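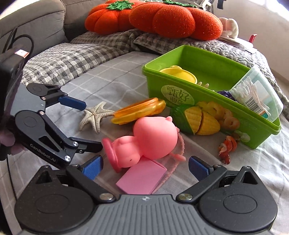 Zoltine demonstration set: progress report to Bresteo, October 2021

Dear Clotilde Deschamps,

The second stage of collection is under way, and we're delighted with how it is going! At the end of September we had 1830 usable demonstrations of tidying small household things into a container, all made by people working with hand-held grippers in ordinary homes. Your grant paid for 12 of those homes, and the variety is already doing us a lot of good.

Soft and see-through objects have had most of our attention. They squash, they slide, and the learning system needs plenty of grasps on them before it stops treating everything as a block.

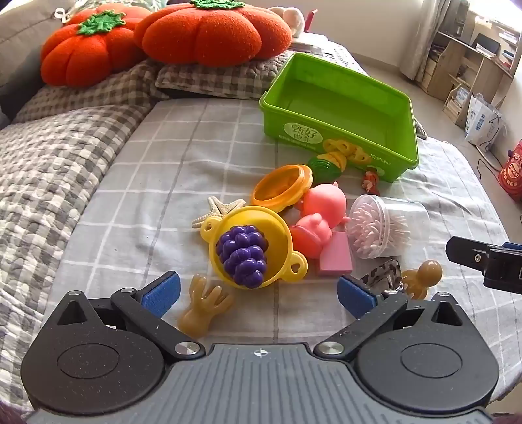
Thijs Mertens would like more failed grasps left in, as long as each one is followed by a second try, and he asked whether our labels could tell the two apart. They can now. Each attempt gets its own start and end mark, and old sessions are being relabelled in batches of 100.

Thin and oddly shaped things have been a pleasure to work on – we had expected them to be the dull part.

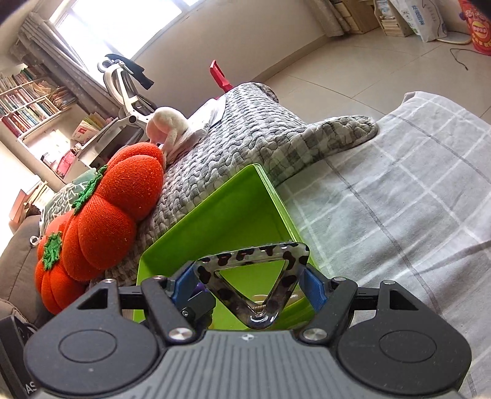
A spotted claw clip held between the finger pads.

Two-handed sessions are the newest addition. They take longer to check, as both recordings have to line up in time, but the people collecting took to them quickly and keep suggesting new tasks.
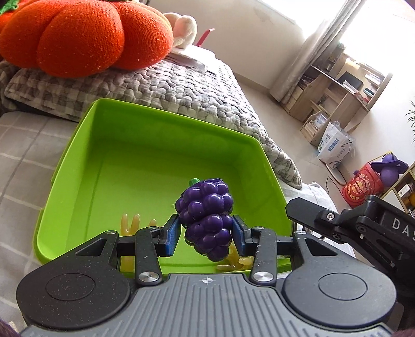 Our labelling guide, which we share with the Plalby team, has grown by 3 pages this month. Most of the new text covers the moment of release, where our labellers disagreed most often. A toy bunch of grapes held just above a green tray, with the jaws still closed on it, is now marked "carry", and "place" begins only when the fingers start to open. Agreement between labellers is much better for it.

Next we move on to kitchens and hallways. Boersma has offered us storage for the larger recordings, and we would like to talk through the costs with you before we accept.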